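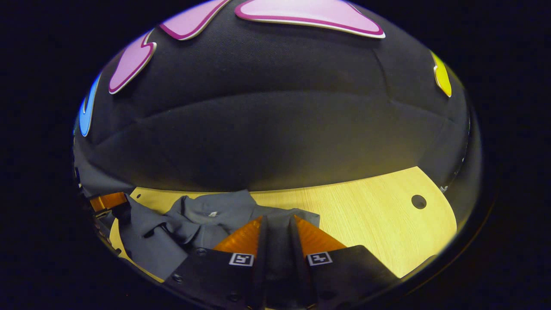 Folding shirts with two hand-held grippers: crumpled starts vs. flat starts, and how many takes do I need?

Posted by Ye-seo Seok in Data Collection
Tags: demonstrations, cloth, bimanual, hand-held gripper

I'm collecting demonstrations for a shirt folding policy. Two hand-held grippers, one person, a wrist-style fisheye on each. The shirt is long-sleeved and gray, and it's always the same one. The table is light wood with a dark cloth hung behind it.

I have 1,016 takes that passed the checks. The plan was 2,000. All of them were recorded by me or by my coworker Bassey.

When the shirt starts out more or less flat, front up, collar toward the back of the table, the trained policy folds it fine most of the time. When it starts crumpled, the policy grabs somewhere in the middle of the pile, lifts, puts it down and grabs again. Sometimes it keeps doing that until I stop it. My crumpled takes are maybe a fifth of the set.

What I would like to know:

Should the second thousand be all crumpled starts, or will that hurt the flat case?

Should I split the job into "flatten" and "fold" and record them separately?

Bassey and I don't flatten the same way. I look for the collar first. He picks up any edge and shakes it out. Is that a problem, or is it good variety?

I also lose a fair number of takes to tracking dropouts, mostly when both grippers are low over the cloth. I've been throwing those out whole.

Thanks for any pointers. I can record again on Thursday, so I'd like to have the plan settled before then.

Comments on this post

Milla: What does the policy see at the moment it regrabs? Is the collar in view?

Ye-seo Seok: Usually no. It's under a fold or behind a finger.

Milla: Then I'd look at your own takes for the same moment and see what you did.

Bit-na Na
Marked as accepted

We did close to the same task at Raltbridge last year, with towels first and then shirts, so some of this may carry over.

Don't make the second thousand all crumpled. We did that and the flat starts got worse. The policy began to shake out shirts that were already lying flat. We ended up alternating, two crumpled and one flat, through the whole session. It also kept the person recording from falling into a rhythm.

For the crumpled starts, write down how the crumple gets made. If you always drop the shirt from the same height in the same spot, you get the same four or five piles. We kept a short list taped to the table edge: drop from chest height, push together from both sides, roll and let go, leave it as the last take ended, have somebody else do it while you look away. Go down the list in order. Then shift the pile a hand's width left or right each time, so it isn't always in the center.

On splitting the job: I would record it as one take but mark the moment where flattening ends and folding begins. A key press by a second person is enough. You can then train on whole takes or cut them later. If you record the two halves separately, the ends of the first set and the starts of the second never quite match. The policy finishes flattening with the shirt a little rumpled in the middle and one sleeve under, and the folding half has never seen that.
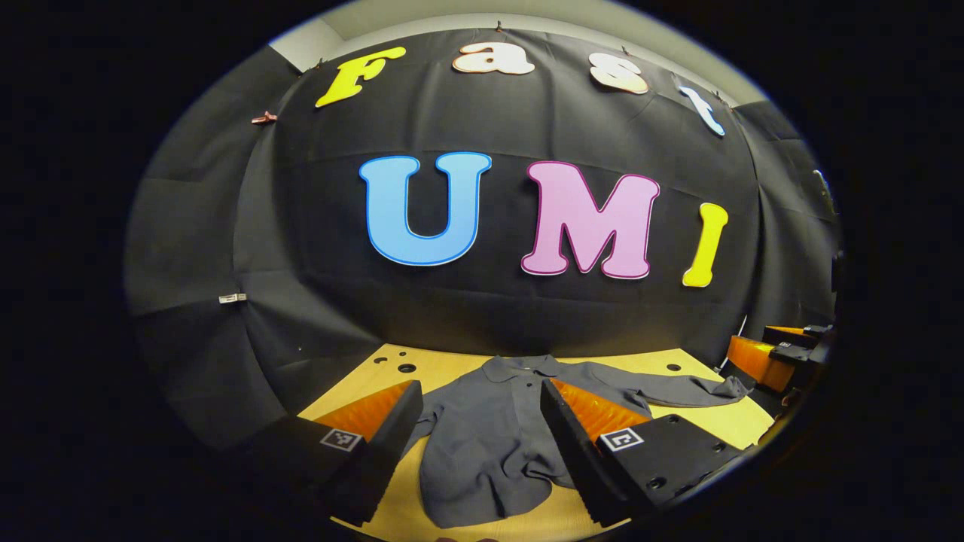
For the same reason, leave your flat starts a bit untidy. If you smooth the shirt by hand before every take, the folding part learns from a shirt that no robot will ever leave behind. Let the hem wander, and let a sleeve point where it likes as long as you can reach it with the gripper.

Your question about Bassey matters more than the count, I think. Two methods in one set gives you the regrabbing you describe. At the moment of the first grasp, half the examples say "find the collar" and half say "take any edge," and the policy changes its mind partway. Pick one. I would take the collar method because it ends in a known pose, with the rule that if the collar can't be seen, you lift the highest fold with the right gripper, lower it away from you, and look again. Write that on a card and both of you follow it. You may have to drop or redo Bassey's crumpled takes. We redid ours and it took two afternoons.

Tracking: a plain dark cloth gives the cameras very little to hold on to, and a plain tabletop isn't much better. Pin up some big flat shapes with hard edges, in different colors and tilted different ways. Cut-out letters work well. Put a few high enough that they stay in view when the grippers are low, and don't move them in the middle of a session. A repeating pattern is the one thing I would stay away from.

And don't throw out the whole take. If the dropout comes after your flatten mark, the first part is still good.

Mendenthorpe

More data. We had 3,480 takes before cloth worked at all for us. I wouldn't change anything at 1,016, just keep going.

Milla

I agree with Bit-na on picking one method. I'd add two small things.

Keep both grippers in the same resting places at the start of every take. If one is sometimes parked at the end of the table and sometimes already over the shirt, the other camera picks that up and the policy can read something into it. If you want it to vary, vary it on purpose.

Also get a second shirt before you reach 2,000, in another color. A gray shirt against dark cloth is an easy case for one building and one set of lights. Even fifty takes with a lighter shirt will show you how badly it carries over.

Ye-seo Seok

Thank you all. I went back through a batch of the crumpled takes, and the regrabs line up with the places where Bassey and I differ. We wrote the card last night. Collar first, highest fold if there's no collar, right gripper lifts.

We'll alternate two and one starting Thursday, and I'm adding a foot pedal for the flatten mark. I'm holding off on the second shirt until the gray one works from a pile.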